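Pressemitteilung

Handgreifer aus der Gemeinschaftswerkstatt: Girel lernt Bettenmachen, und ich darf davon erzählen

Clitalholm, 28.5.20

Liebe Redaktionen, liebe Leute aus der Nachbarschaft, liebe Bastlerinnen und Bastler,

seit November bauen wir in der offenen Werkstatt Clitalholm an einem Greifer zum In-die-Hand-Nehmen, und jetzt ist er so weit, dass wir ihn herzeigen wollen! Er heißt Girel, hat zwei schwarze Backen, ein Gestänge, das beim Zudrücken des Handgriffs schön parallel läuft (na ja, fast parallel), und er geht ab heute mit allen Bauplänen an die Öffentlichkeit. Ich schreibe diese Mitteilung selbst, weil ich die meisten Abende an dem Ding gesessen habe und in der Werkstatt sowieso als die Person gelte, die zu viel redet.

Angefangen hat alles mit einem Stapel Geschirrtücher. Wir wollten einen Arm auf der Werkbank dazu bringen, ein Tuch zu falten, und haben uns wochenlang an der Steuerung die Zähne ausgebissen. Irgendwann haben wir den Greifer einfach abgeschraubt, einen Griff drangebaut und das Falten von Hand vorgemacht, mit einer Kamera obendrauf. Das ging so viel schneller, dass der Arm seitdem im Regal liegt und auf seinen Einsatz wartet. Erst sammeln wir Vorführungen, dann kommt er wieder dran.

Gebaut wird immer paarweise, also 2 Greifer pro Satz, für jede Hand einen. Die Teile kommen aus unserem Drucker, die Bolzen sind gekauft, und die Materialkosten für einen kompletten Satz liegen bei 129 Euro. Die Elektronik haben wir vom Projekt Prydderch übernommen, das zwei Straßen weiter an einem ganz anderen Problem bastelt (Pflanzen gießen) und uns seine Platine großzügig überlassen hat. Danke dafür!

Am meisten Zeit haben übrigens die Fingerauflagen gefressen. Die erste Sorte war zu glatt, dünner Stoff rutschte einfach durch. Die zweite klebte so gut, dass man die Tücher kaum wieder loswurde. Bei der jetzigen Auflage mit der feinen Struktur sind wir geblieben, und die hält auch dicke Sachen ordentlich fest, wenn man sie weit genug vorn an der Kante erwischt. Wer es nachbaut: Bitte die Auflagen erst ganz zum Schluss aufkleben, sonst kommt man an die unteren Bolzen nicht mehr ran. Ich weiß, wovon ich spreche.

Geschirrtücher sind inzwischen langweilig geworden, deshalb sind wir bei Bettzeug gelandet. Und Bettzeug ist gemein! Eine Steppdecke hat jedes Mal eine andere Form, sie verdeckt sich selbst, und bei gemusterten Stoffen muss die Software erst einmal begreifen, welche Linie eine Kante ist und welche bloß aufgedruckt. Genau solche Aufnahmen brauchen wir aber, möglichst aus echten Zimmern mit echtem Krempel drumherum. 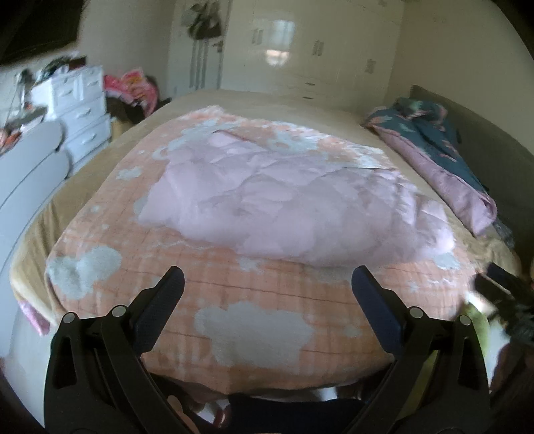 Girel vor dem Bett: beide Backen weit offen, dahinter die Wolkendecke und die fliederrosa Steppdecke.

Bisher haben wir 400 Durchgänge aufgezeichnet, vom Kissenbezug bis zum Bettlaken. Zusammenlegen, glattziehen, aufschütteln, alles dabei. Ausgewertet wird mit Gotden, unserem kleinen selbst geschriebenen Programm, das die Videos schneidet und den Öffnungswinkel der Backen dazuschreibt. Es ist nicht hübsch und stürzt gern ab, wenn der Dateiname einen Umlaut enthält, aber es läuft auf einem alten Laptop, und mehr haben wir nicht.

Was noch hakt, will ich auch nicht verschweigen. Der rechte Handgriff ist für kleine Hände zu dick, daran arbeiten wir gerade. Das Kabel ist zu kurz, sobald man um ein großes Bett herumgehen muss. Und nach einer halben Stunde merkt man das Gewicht im Unterarm, da würden wir uns über Ideen zum Abspecken sehr freuen.

Zum Mitmachen gibt es 26 Leihsätze, die wir nach und nach an Haushalte und andere Werkstätten herausgeben. Ihr bekommt die Greifer, eine gedruckte Anleitung und eine Liste mit Aufgaben, und nach ein paar Wochen schickt ihr alles samt Speicherkarte zurück. Vorkenntnisse braucht ihr keine, eine freie Steckdose schon. Vor der Weitergabe schauen wir jedes Video durch und löschen, was auf eurer Kommode niemanden etwas angeht.

Redaktionen, die den Greifer ausprobieren oder fotografieren möchten, melden sich bitte vorher bei der Werkstatt Clitalholm, Stichwort Girel. Druckdateien, Stückliste und die aktuelle Fassung von Gotden liegen auf unserer Projektseite und dürfen frei verwendet werden. Abdruck dieser Mitteilung honorarfrei, über ein Belegexemplar für die Pinnwand freuen wir uns.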